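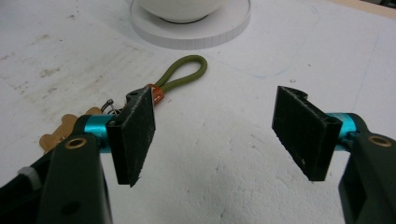 Cernier Project: Progress Report for the Tanoli Fund
Period ending August

Summary

We planned to spend this period collecting two-handed demonstrations with the Waketti grippers and replaying a selection of them on the arm. We collected 956. We then threw out 292, which is a less pleasant number to type into a progress report than the first one, so we have put them close together to get it over with.

The discarded recordings all suffer from the same fault. The left gripper went on reporting its finger opening as if nothing had happened, when in fact it had stopped measuring. The rest of the data has been rechecked and is good. The budget is unaffected. The schedule is affected, and the new dates are at the end.

What went wrong

Each hand-held gripper reports how far its fingers are open. On the left unit, the signal line had a weak connection at the plug. If the operator bent the wrist past a certain angle, the signal dropped out. The recording software, which we wrote and therefore cannot blame on Hastico, dealt with a missing value by politely repeating the last one. A hand could open and close all it liked while the file showed it perfectly still.

Our automatic check looked for gaps in the data. There were no gaps. It passed everything, every evening, with a green line of text we had all grown rather fond of. 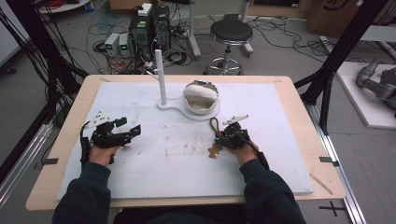
Demonstration work with a gripper in each hand. The bowl sits on its base toward the back of the foam board.

How we found out

We found out on the arm. A replay called for the fingers to close gently on a bowl. The file said they were already almost closed, so the arm arrived at the bowl with its fingers in that position and pushed. The bowl went over the side of the table. The operator hit the stop button within a second or so and the arm halted as it should.

No one was hurt. The only loss was one bowl, and we have not itemized it. Still, a person had been standing at that side of the table a few minutes earlier to straighten a cable, and we have treated the event as a safety incident. Replays were suspended for 13 working days.

What we have done about it

The plug on the left gripper has been replaced, and Hastico supplied a strain relief clip for both units. The right one had shown no symptoms, but neither had the left.

The software now marks a missing value as missing. If the signal is lost for more than a moment, recording stops and the station beeps. The beep is extremely irritating and we are keeping it.

Every session now starts with the operator opening and closing both grippers fully, with the wrists bent each way. A session that fails this does not get recorded.

During replays, the arm runs at 15 percent speed the first time through any new file, and everyone stays behind the floor line until it has finished.

We also looked at the finger pads while we had the tools out. They pick up dust from the board, and we now clean them before each session. It had nothing to do with the fault, though it was our leading theory for most of a week. 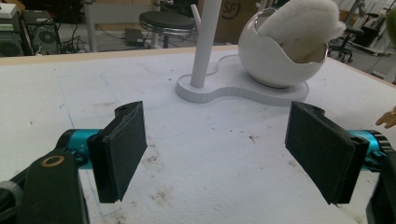 Revised schedule

Collection has restarted. We expect to replace the lost demonstrations by the end of October, and full-speed replays will wait until the slow ones have run clean for two weeks. The comparison study moves to November. We are not asking for additional funds, and the new checking script will be included with the data when it is delivered.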